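4.2 Equipment Planning and Cost Allocation

The purchasing plan was drawn up in July, before the task list was final. We split the budget into arms, grippers, workstations and test objects, and most of the debate was over the last two. 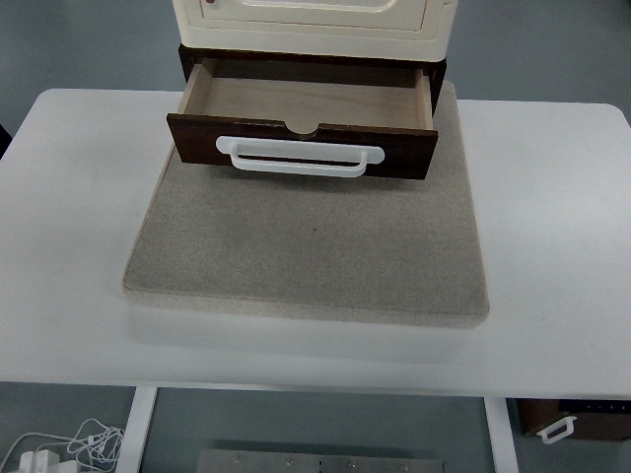
Test objects took a small share of the money but caused most of the delays. Drawer tasks need furniture that can be swapped when a handle loosens or a runner wears out, so we ordered spare drawers together with the first units - a second order would have meant a new quote and another wait. The supplier, Tivik, quoted 14 working days for each order. We set aside $248 per workstation for cabinets, handles and surface padding, and kept this line separate from the arm budget so that it could not be used to cover shipping.

Figure 3. A drawer task station. The small cabinet rests on a felt pad on a white table, with its drawer open and empty.

Padding was not in the first draft of the plan. Karthikeyan Pisharody asked for it after reviewing repair records from the Irkgate lab, where bare tabletops had been marked during earlier trials. Felt was chosen over rubber on price.

Grippers were harder to budget. Vaida Org and Babak Babaei compared purchase with a lease from Platumance over nine months. The lease cost less up front, but it did not include replacement fingertips, and we expected to go through several sets. We bought the grippers outright and moved the purchase of the last arm to the following budget period.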